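Dotari Tabletop Cloth Notes – README

Version of March 7, 2026. Maintained by Kamonchanok Meesuk and Senad Ionescu.

What is inside

This folder keeps the notes for cloth handling on a small table: folding, wiping, putting away. There are 1129 entries in 23 text files, one entry per line. Each line has the name of the cloth, its state at the start, its state at the end, and a free remark. The remarks are written by hand, so please expect different styles.

States of the cloth

We use the words flat, folded, bunched and hanging. "Bunched" means that the folds have no order and the corners can not be found by eye. An orange cloth held from both sides can still be bunched, if the middle is crumpled.

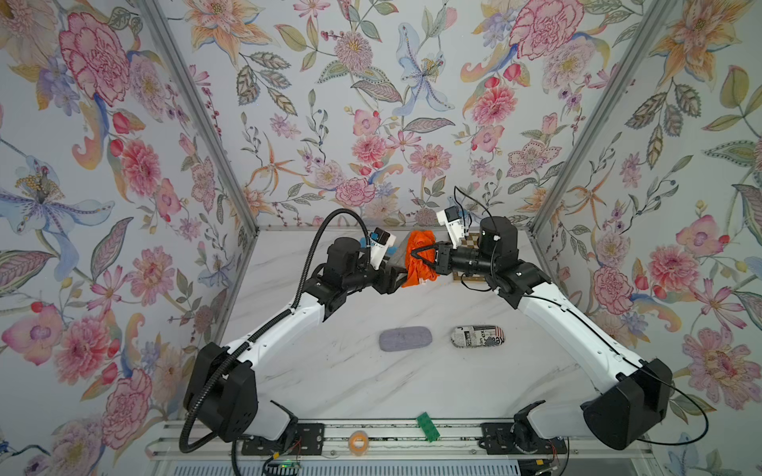

Dotari Notes, Issue 2, p. 57

Other things on the table get their own field, called "nearby". For the marble table this can be the oval sponge or the small chessboard. Write the color if you are sure of it – for the sponge we agreed on "lavender-gray", because before this Woo-jin Pyo wrote purple and Hye-jin Ha wrote gray.

Known problems

In the older files "folded" was also used for a cloth folded only one time. These lines are not corrected yet. Empty remarks are marked with a single hyphen.

Corrections

Send them to Kyung-tae Kwak with the file name and the line number.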